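Jerkora Butcher-Block Bench Top and Frame

The Jerkora is a work table for light assembly, wiring and repair. The top is a wooden butcher block made of light and medium-toned strips. The frame is black aluminum extrusion. It runs around the work surface as a rectangular border and carries on down to the floor, with angled support legs.

Extrusion slots take standard T-nuts, so lamps, shelves and clamps can be added later without drilling the wood. The top ships oiled. Wipe it with a damp cloth and oil it again every May, or sooner if the surface looks dull.

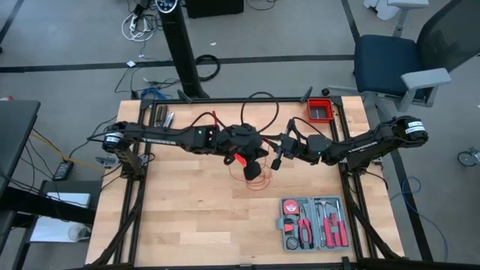

Jerkora top and frame with open tool case, lower right. Tools not included.

A small case of hand tools fits in a corner and leaves the middle of the top free for the job. For small screws and offcuts we suggest a shallow tray – the Ryu parts tray is sold separately.

Top thickness: 41 mm
Rated load, evenly spread: 200 kg
Frame warranty: 15 years
Top warranty: 2 years
Assembly: two people, hex keys supplied

Replacement feet and corner brackets are kept in stock at Saletcombe. For custom top sizes, write to Tove Dalsgaard in the workshop office before ordering – cut tops cannot be returned.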